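4.2 Where the coats end up

Reading time: 2 min

I started this part of the Killey study thinking about desks, and I ended up thinking almost entirely about coat racks (sorry, desks!). 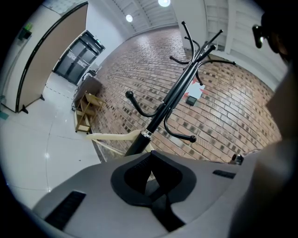

Figure 3. Black coat rack with ball-ended hooks, between a light grey chair and the brick wall.

4.2.1 Racks and chair backs

A freestanding rack like the one in Figure 3 takes up hardly any floor, but the chair nearest to it matters a lot more than I'd guessed. In the December round I logged about 400 garments across both floors, and 75 of them were hung on a chair back within arm's reach of a rack. People told me the rack was "for visitors", or that they'd be leaving soon anyway, and a few just liked having their coat behind them.

Hooks at two levels ought to help, at least on paper, with long coats up top and bags or scarves lower down. My Drolter survey didn't really back that up, and I'm still a bit puzzled by it – most people said they grab whichever knob is closest and never think about height at all. I'd like to try the same questions with wall pegs, where the neighbouring chair is less of a temptation, and see if the colour of the hooks makes any difference (I suspect it doesn't).

Comments

adumreader: We're a chair-back office too. Did you count scarves separately?

pegs_please: Would love to see the wall peg version.

Contact | © Killey | Back to top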